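Subject: Re: [kiltine-preserves] Lids that won't seal

On the Kiltine list, one of you wrote:
> I put up 6 jars of plum sauce and two of the lids
> still pop when I press them. Is the batch a write-off?
> I used the Niltholm jars, if that matters.

Not a write-off at all! Put the two poppers in the fridge and eat them first (no hardship with plum sauce). I had the same trouble last November with Gondal lids on Niltholm jars, and I'm fairly sure the threads don't quite match – they feel tight and then give a bit overnight.

I've gone over to buying caps loose from Korkinholm, 317 to a carton, mixed colours. My favourites are the small mint-green ones, which look lovely on a white surface.

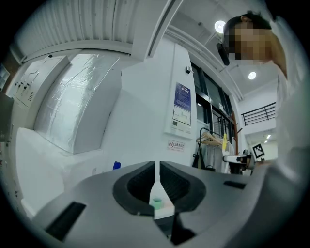
What I do now

1. Wipe the rims with a clean cloth and hot water, even when they look spotless. Sugar gets everywhere.

2. Leave a finger's width at the top. I used to fill my 700 mL jars right up out of pure greed and paid for it every time.

3. Fingertip tight, then leave them alone till morning. No pressing the lids at midnight (I know, I know).

Does anyone still have the old Kiltine chutney recipe, the one with green tomatoes? My copy has gone brown and I can't read the vinegar line any more.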